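October 17, 2018. Stitusstead park, main path. Surface and shade record, compiled by Evdokia Fragkou.

## Main path, walked end to end

The main path at Stitusstead is 469 meters long and was divided into 18 sections for this record. Three of the sections are shown on this page. Surface type, edge condition and tree cover were noted for each one. Section numbers follow the park plan drawn up by Stavros Christodoulou in June.

### Section 6: change of surface
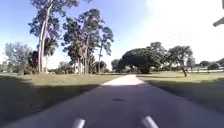

Asphalt and concrete age differently, and the record treats them as separate surfaces even where the path is continuous. Joints between the two are checked for height difference with a straightedge. The near part of this section is gray asphalt in shade; the pale concrete starts farther on, in full sun. There is no visible curb, and grass meets the pavement directly on both sides. The small dark oval spot in the asphalt is entered as "stain or shallow patch" until it has been probed.

### Section 11: shelter

Paved width was measured at the narrowest point only. The extra paving at the shelter is listed under buildings and is left out of the path area. Clearance under low branches was taken with a telescoping rod, at the center line and at each edge.
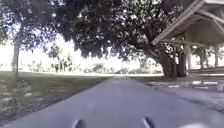 Readings at the edges were lower than at the center line, and the lowest of them goes on the pruning list. The shelter roof was not inspected. Leaf litter on roofs is handled in the Rasar maintenance schedule, which has its own forms.

### Section 16: large tree

Roots are the main concern in this section. The asphalt was checked for lifting along the side nearest the trunks, and the readings are in the Plosamus sheet under the section number. No pruning is proposed until the limbs over the path have been looked at from a ladder.

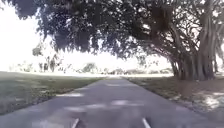
*Section 16. Banyan or fig type, right of path, limbs spreading over the asphalt. Open lawn to the left.*

Corrections to section numbers or measurements go to Evdokia Fragkou. The remaining 15 sections will be added to this page in plan order.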